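Call for Participants: The Valley Letters Project Is Looking for Readers, Sorters and Typists

Hilell Community Archive, Reading Room
Part-time paid places and unpaid places, starting in June

Back in the winter a family in the upper Valley cleared out the attic over what used to be the Huvell feed store, and behind the chimney they found four trunks of letters. We had been told to expect a shoebox. What came down the stairs, one armload after another, was the correspondence of a store that also served as the post office, the bus stop, the place you left a message for your brother-in-law, and for a good long stretch the only telephone between the bridge and the county road. There are 3000 letters, give or take nothing, because one very patient member of our staff has put a penciled number on every one of them.

Now we would like to read them, and we would like you to read them with us.

What the project is

The Valley Letters Project will sort, transcribe and index the Huvell letters so that anybody can look up a family name, a farm or a road and find what was written about it. We have finished 745 letters so far, mostly the easy ones (typed invoices, seed orders, a long and increasingly cross exchange over a delivery of fence wire). The rest are handwritten. Some are beautiful and some look as though they were written on the back of a moving horse. A good number belong to the Şimşekoğlu family, who ran the bakery across the road and wrote to relatives overseas in a lively mix of Turkish and English, often switching in the middle of a sentence. They kept copies of nearly everything they sent, bless them, and stored the copies at the feed store where it was dry.

We want to have the transcriptions ready for a small public exhibit, and after that a printed book if the money holds out. The book is a hope and the exhibit is a promise.

Who we are looking for

Readers and typists. You will sit down with a folder, read each letter slowly, and type out exactly what it says, spelling mistakes and all. You don't need a history degree. You do need to enjoy puzzling over a word for ten minutes and then leaving it marked as unclear if you still can't get it. If you grew up reading a grandparent's cursive, you are already ahead of most of us! We have room for twelve.

Sorters. The letters came out of the trunks in no order that we can make sense of, and plenty of them have been separated from their envelopes or from their own second pages. Sorters work at the long tables, matching paper, ink and handwriting, and putting families of pages back together. It is quiet work and oddly cheerful, and people tend to stay longer than they planned to. We have room for six.

Turkish readers. If you read Turkish comfortably, even if you would never call yourself a translator, please write to us, and please don't talk yourself out of it first. There are 400 pages waiting for you. We can arrange for you to work from scans at home if getting to Hilell is hard.

One project assistant (paid, part-time). This person keeps the schedule, answers mail, checks finished transcriptions against the originals, and knows which folder is out and who has it. Twenty hours a week through the end of the project. Experience in an office, library, school or busy kitchen would all serve you well. The job involves lifting boxes, some stairs, and a fair amount of talking to people who have just found their great-aunt in a letter and would like to tell somebody about it.

What we offer

The project assistant is paid $600 a week. Readers, typists and sorters may choose a paid place, at the archive's regular hourly rate for up to eight hours a week, or an unpaid place with whatever hours suit them. We won't think any differently of you either way, and both kinds get the same training, the same key to the tea cupboard and the same line of thanks in the book. Parking behind the building is free. The bus stops at the corner, though the last one leaves earlier than you would like.

Training takes two mornings. On the first we go over how to handle old paper, how our numbering works, and what to do when you find something private or upsetting, because there is some of that in the trunks and we would like you to be ready for it. On the second you will practice on copies with one of us beside you until you feel steady.

What a session is like

The reading room opens at 9 a.m. and we keep it going until 4 p.m., with a proper stop for lunch. You collect a folder at the desk, sign for it, and find a seat by the windows if you are early enough. Pencils only, please. Drinks stay in the hallway, and yes, we have all forgotten at least once. At two o'clock somebody usually reads a good one aloud. Last month it was a letter of complaint about a goose, and it ran to six pages.

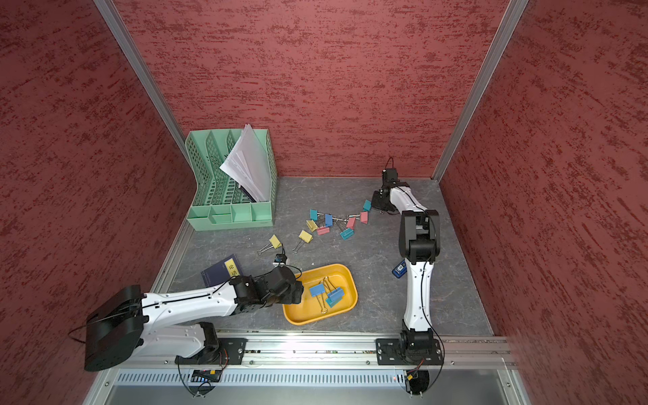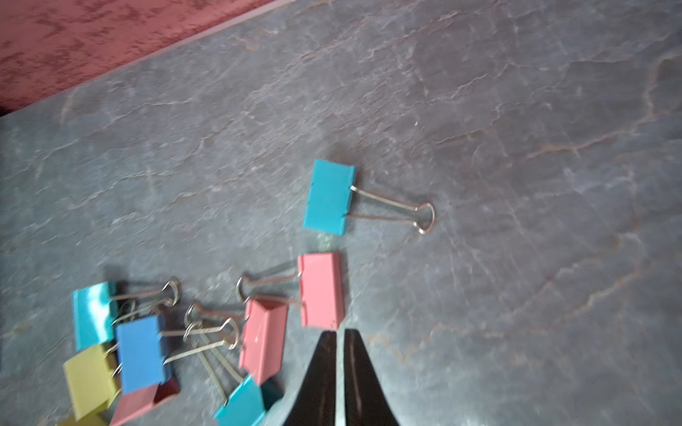

Our supplies are ordinary ones, and we would like everybody to use them the same way, so a word on that before you apply. Original letters are never stapled, taped or folded to fit. Typed transcriptions are another matter, and those can be held together however you please while you work on them. Binder clips in mixed colors like these are what we use on the typed sheets, one clip to a finished set, and they come off again before anything goes into a folder with an original. The colors carry no meaning at all. A former colleague once built a whole system around them, with a chart, and we were three weeks untangling it. If you would like to bring your own magnifier or a cushion for your chair, please do.

How to apply

Send us a letter or an email, a page at most, telling us which place you are interested in, which hours you could usually manage, and a little about yourself. We are just as glad to hear about your garden as about your career. If you have a connection to the Valley or to any of the families in it, mention it, although it makes no difference to your chances. For the project assistant job, please add a list of your past work and the names of two people we can call.

If typing is hard for you, or if sitting for long stretches is, tell us so and we will work something out together. The reading room is on the ground floor with a ramp at the side door. The sorting tables can be raised. We have one screen with large print already set up and can borrow a second.

Applicants should be sixteen or older. Students are very welcome, and we will happily sign forms for school service hours. Couples, sisters and old friends who want to share a place may apply together in one letter, just make it clear which of you is which.

We will answer everyone, whatever the answer is. Conversations with applicants will take place at the archive through the spring, and the first training mornings are planned for early June. Places for Turkish readers stay open until they are filled.

Write to the Valley Letters Project, care of the Reading Room, Hilell Community Archive, or leave a note at the front desk during opening hours. You are also welcome to come by and look at a folder or two before you decide.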